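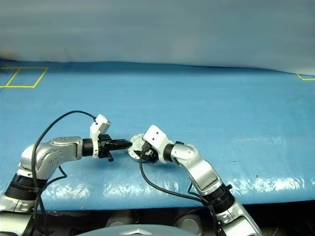 The blue table: handling small round pieces

Round disc held roughly upright over the blue tabletop. Pale silver-white, raised rim, darker center.
Small black tab hanging just by it.

This page belongs to the Jusmont workroom gallery. It covers the table we use for small flat pieces: the color of the top, the light, how a piece is picked up and turned, and where it goes afterward. Text by Anju Katiyar, with corrections from Banafsheh Kermani.

The top

The tabletop is blue from one side to the other. We had a light gray top before it and kept losing pale pieces against it. A silver-white disc on light gray has almost no visible outline, and the shadow under the rim is the only thing that gives it away. On blue the outline is plain from any seat at the table.

A darker top was also tried, borrowed from the Gyamfi room for a month. Pale pieces showed up well on it. Black tabs, washers and short ends of cable did not. Blue sits between the two and handles both acceptably. If your parts are mostly blue, none of this will help you.

The area is broad for the size of the work. A disc dropped on edge will roll, and it rolls farther than expected. We keep the first 30 cm in from every side clear of anything that stands upright, so a rolling piece can be followed by eye.

Light

Light comes from overhead with no desk lamp. Polished surfaces close to the work throw reflections of their own, and a lamp at low height makes this worse. Bright spots on a rim are easily read as scratches. Turn the piece a few degrees and look again: a reflection moves across the surface, a scratch stays with the piece.

The darker center of a disc needs more light than the rim. Tilt the face toward the light for the center, then away from it for the rim. Do these as two separate looks. Trying to judge both at one angle gives poor results for each.

Holding

Hold by the edge. The rim is the strongest part of this shape and the part where a mark matters least. Contact with the center is avoided except when something is being fitted there.

Upright is the preferred position for inspection and for passing from one side to the other. A disc lying flat has to be lifted by its edge first, and a thin one gives very little to grip. Once it is upright, both faces are free.

Passing across is done near the middle of the table. The second side takes hold before the first lets go. Keep the height low, a few centimeters over the top - a fall from there leaves no mark on most pieces.

Tabs

Anything small that hangs near the work should be accounted for before the piece is set down. A tab can fold underneath and hold a disc off the surface on one side, so that it rocks. Check for rocking with a light press at two opposite points on the rim.

Putting away

Finished pieces go into Trundex trays, 18 to a tray, standing on edge with the face to the left. Flat stacking is allowed only with a paper sheet between pieces. The trays slide under the table and are labeled on the short side.

The Flullance felt liners we started with have been taken out. They shed, and the lint collected in the angle where the rim meets the face. Bare trays have been used since June with no complaints.

Cleaning the top

Dry cloth first, then a slightly damp one, then dry again. Wipe in one direction, toward the side with the bin. The top should be fully dry before pieces go back on it. A wet ring under a disc holds it down by suction and it then has to be slid to the edge to come free.

Wear on our top is fairly even. A full wipe is done after around 100 pieces, or at the end of the day.

Page last changed 25th February.

100 shares | 4 comments

Comments

pvdl
Useful note on gray tops. We have the same trouble with clear plastic rings, and I doubt blue would fix that. Has anyone tried a patterned mat?

Banafsheh Kermani
We tried a fine grid for clear parts. It works, since the lines bend at the edge of the part. It is tiring to look at for a whole shift, so we only lay it down when needed.

marlow_bench
What is the spacing in the trays? Mine touch each other when the tray is carried at an angle.

Anju Katiyar
One empty slot between pieces. If they still touch, the slots are too shallow for the diameter. Carry the tray level until you can replace it.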